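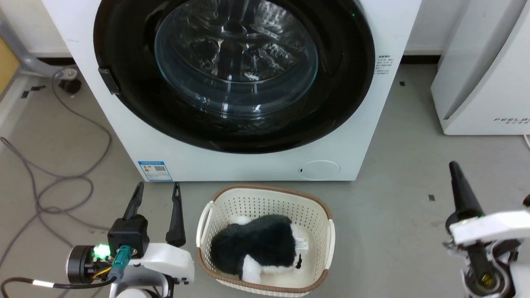 Home | Products | Manuals | Parts | Contact

Section 4: Fitting the cuff and taking your first readings

Applies to the Flomov upper-arm blood pressure monitor, all cuff sizes. Charge the monitor and set the clock (Section 3) before you start. Readings taken with the clock unset are stored without a time, and your clinic can't use them in a diary report.

CAUTION: Do not use the cuff on an arm with an IV line, a dialysis fistula, or an open wound. If you have had lymph nodes removed on one side, ask your doctor which arm to use.

CAUTION: The monitor does not diagnose any condition. Do not change or stop a medicine on the basis of your readings without talking to your doctor or pharmacist.

4.1 Fit the cuff

1. Slide the fabric sleeve over the cuff so the opening in the sleeve lines up with the air tube connector.

2. Push the air tube into the port on the left side of the monitor until it clicks.

3. Take off tight or thick clothing from your upper arm. A thin shirt sleeve is acceptable. Do not roll up a sleeve if it becomes tight when rolled.

4. Wrap the cuff around your bare or lightly covered arm. Leave a gap of two finger widths between the lower edge of the cuff and the bend of your elbow.

5. Turn the cuff until the colored line runs down the inside of your arm, toward your middle finger.

6. Close the hook-and-loop strip. You should be able to slide one fingertip under the cuff.

Note: If the end of the strip falls outside the printed size range, the cuff is the wrong size and readings will be inaccurate. Order the large cuff, part 284, from Qaisi Medical Supply.

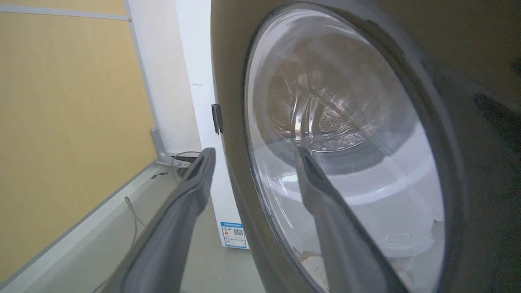 4.2 Take a reading

1. Do not smoke, exercise, or drink coffee for 30 minutes beforehand. Empty your bladder.

2. Sit in a chair with your back supported, feet flat on the floor, and legs uncrossed. Rest for five minutes.

3. Rest your arm on a table so the cuff is level with your heart.

4. Press START. The cuff inflates and then slowly lets the air out. Keep still and do not talk.

5. Wait for the long tone. The upper number is systolic pressure, the middle number is diastolic, and the bottom number is pulse.

6. Wait one minute and repeat. The monitor stores both readings under the same session.

The monitor holds 9 sessions per user. When the memory is full, the oldest session is overwritten. Transfer your readings to the Drolance diary (Section 6) before then if your clinic has asked for a full record.

CAUTION: The cuff releases automatically if pressure reaches 300 mmHg. If it does not release, press STOP and pull the air tube out of the monitor.

If a reading is much higher than usual, rest for five minutes and take another. Call emergency services if a high reading comes with chest pain, shortness of breath, weakness on one side, or trouble speaking.

4.3 Clean the cuff and sleeve

1. Disconnect the air tube and pull the sleeve off the cuff.

2. Close the hook-and-loop strip on the sleeve and put the sleeve in a mesh laundry bag.

3. Machine wash cold on a gentle cycle with mild detergent. Do not use bleach or fabric softener. Air dry flat.

4. Wipe the cuff itself with a damp cloth. Never put the cuff, tube, or monitor in a washing machine.
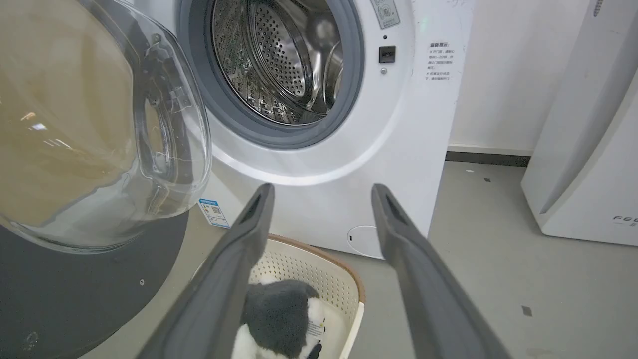
Front-loading washer with the door open. Wash the fabric sleeve only.

4.4 Error messages

E1: Cuff not connected. Push the tube in until it clicks.
E2: Movement detected. Rest and repeat the reading.
E3: Cuff too loose. Refit the cuff as shown in 4.1.
E5: Battery low. Charge the monitor. It will not take readings while charging.

If any message appears three times in a row, see the service table on page 37.

Section edited by Hiba Darwish, Zusholm Documentation.

Previous: Charging and clock | Next: Adding a second user

4 shares | 0 comments

Contact Zusholm support | © Zusholm Home Health | Back to top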